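Dredora Parts Reliability Group
Minutes of the November meeting, held Saturday at 10:00 in the Ferkik building
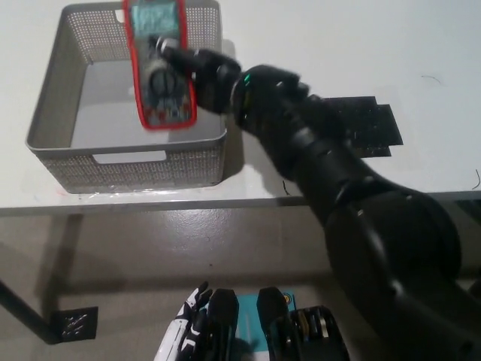
A multimeter in a red protective boot, held over a gray basket.

The chair opened the meeting a few minutes late, the coffee having been slow, and thanked everyone for giving up a weekend morning. The October minutes were read and accepted with one correction: the flight computer boards go to Stirska for coating, and the cleaning is done before they leave us.

Vibration testing. The test lead gave a full and very patient account of the connector trouble on the Vishwakarma altitude sensor. Of the 827 connectors received, 800 have passed incoming inspection, and the rest are set apart until the supplier has looked at the plating. There was a good long talk over whether to shake the finished units again at the higher level. It was agreed to do so on 5 units first and to come back to the question next time, with warm thanks to the night shift for offering to mind the table.

Temperature cycling. The chamber has now finished 300 cycles on the first set of power supply boards. One solder joint on a large capacitor has a crack, and the lab would like to cut the board and look at it properly before anyone settles on a cause. Several members remembered a similar crack on the old cabin pressure unit, and the notes from that job will be dug out of the archive and passed around. The request to cut the board was approved.

Paperwork. Stirska has asked for lot numbers on every traveler sheet, including the short ones. There was some sighing at this — the short sheets have very little room — but a new layout was passed around the table and people liked it. It will be used from the next delivery on.

Other business. The Ferkik loading door will be shut for repairs, so please bring parts through the side entrance and ring the bell twice. Whoever left the very good plum cake in the kitchen is thanked sincerely.

Actions: test lead to book the vibration table; lab to section the cracked board; records desk to send out the new traveler sheet.

The meeting closed at 11:40.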